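September 25, 2026
Bench rules, second pass

Spent the morning going through the handling rules for the arm station with Jinlong Fan. The old sheet dates from April and still talks about the Flarker fingers, which we stopped using. Half of it can go. Notes below so that whoever types up the new sheet has something to work from.

Speed. The old sheet says "slow near dishes." Everyone reads that differently. New wording: reduced speed any time the fingers are inside the taught approach zone, and full speed only with the gripper clear of the table and the rack rail. The limit goes in the Iltari config file and is locked there, so it doesn't depend on who is at the pendant.

Grip. For bowls and plates, one finger inside the wall and one outside, closed on the edge. No grabbing across the full width, no pushing a dish along the table with a closed gripper to get it into position. If the dish is in the wrong place, stop the arm and move it by hand. Check the force setting after every finger change. I found it at the wrong value twice this week and both times the log had no entry for it.

Fingers. Scuffs are fine. Chips, loose screws or a bent tip are not, and the fingers get changed before the next run. Jinlong wants a replacement interval as well. The current pair has 1536 closes on it according to the Hsueh counter and 393 of those are from the last batch. I don't think we know enough to pick a number yet, so for now it's inspection only — start of shift and after any contact stop.

Table. The marker tag stays flat and uncovered. Wipe the top before the first run and look for specks and ring marks, especially near the tag. Use a damp cloth, no solvent. One dish on the table at a time unless the task sheet says otherwise.

Rack. Bins stay behind the front steel rail. Nothing gets balanced on the rail, even for a minute. Anyone reaching over the rollers does it with the arm stopped and the button pressed in. A pause from the software does not count as stopped.

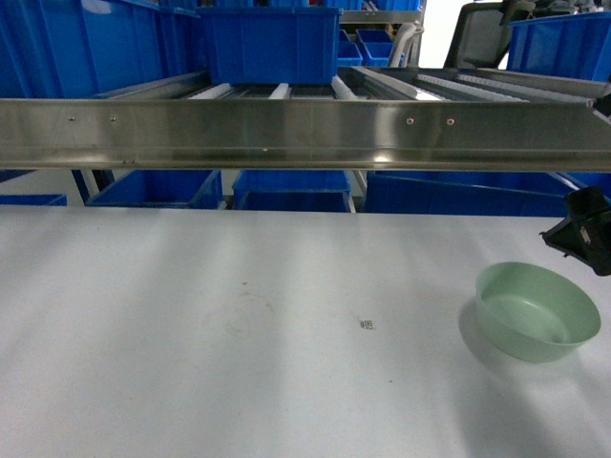
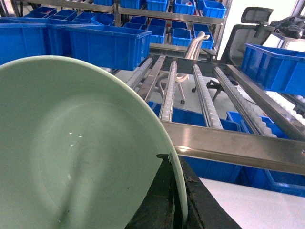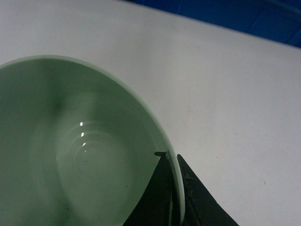
Ching-wen Tu read the draft over lunch and had two objections. The first is that the stop rule is too easy to skip because the button is on the wrong side for anyone working at the bins. She would move the button before adding another line of text to the sheet, and she asked why the chair isn't mentioned anywhere, given that a chair rolling back into the rack is as likely as anything else we wrote down. The second is that "inspection only" for the fingers means nothing unless somebody signs for it.

Both are fair. Changes made after that:

Chairs are pushed clear of the rack before the arm is enabled. Added under Rack.

Finger check gets a signature column on the shift page. Initials and time, no comment needed if they pass.

Button: I measured the cable and it will reach the other side if we reroute it under the table. Needs a new bracket. Asked So-ying Leung for one, no date yet. Until then, two people for any bin work, one of them standing at the button.

Still open: what to do about dropped dishes. The old rule was to pick it up and carry on. I would rather log it, check the dish for cracks and run one empty cycle first. Jinlong thinks the empty cycle wastes time — it takes almost 7 minutes with homing. Try it for the next 6 batches and compare.

Sheet to be printed once the bracket is in. Old copies come off the wall the same day.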